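Skanness hall tables back in use after repaint

The white tables at Skanness hall are back out for the Fostside craft group, four months after they were stacked away in the side store. Eight were done in all. Cost not given yet, the group says it will put the figure up on the notice board in April.

Remedios Villanueva, who runs the sewing mornings, said the old tops were "stained past scrubbing" and caught on thread. "You want a smooth pale top for cutting out. You can see your pins."

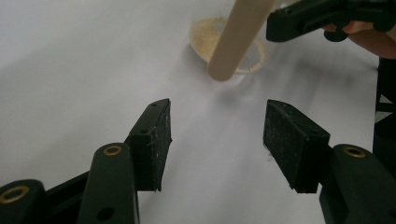 Issue 38

White was picked over a cream shade after a show of hands. Light in the hall is uneven so the tops look greyer in places, brighter in others, depending where you sit. Members asked to bring there own mats for anything with glue or blades. No hot mugs straight on the surface please.

Four of the tables go to the back room for the Tan road knitters, the rest stay in the main hall. Chairs not being replaced this year.

Anyone wanting a table for the spring sale should put there name on the sheet by the door, Skister side. Small tables only, the long ones are allready spoken for.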